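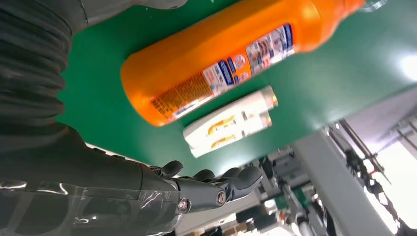 Morag Strachan signed the resignation letter at 4 pm, in May, and the board of Gillies accepted it under clause 108. The transfer of her shares to Parkex took two more signatures. Kenneth Moncrieff supplied the first. Samples of the household range had been left out on the green tabletop, the large orange bottle on its side with a smaller white one next to it, and he put the papers down clear of both.

"Clause 119," said Bukola Igwe. "The founder keeps the name."

"Which name?"

"Grerkbridge. It was never assigned to the company."

Moncrieff read the clause again. Parkex had paid for 500 retail accounts, a plant at Diton and a trademark. The trademark was the part the lenders had valued.

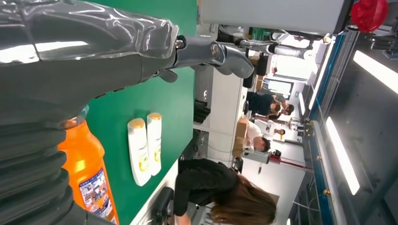
The orange bottle and two white bottles with gold caps, Diton.

Strachan capped her pen. She had drafted clause 119 herself, the year the firm was registered – before there was a board to object to it.

"I'm open to a licence," she said. "Annual, in advance."

Igwe opened a new file and typed the date.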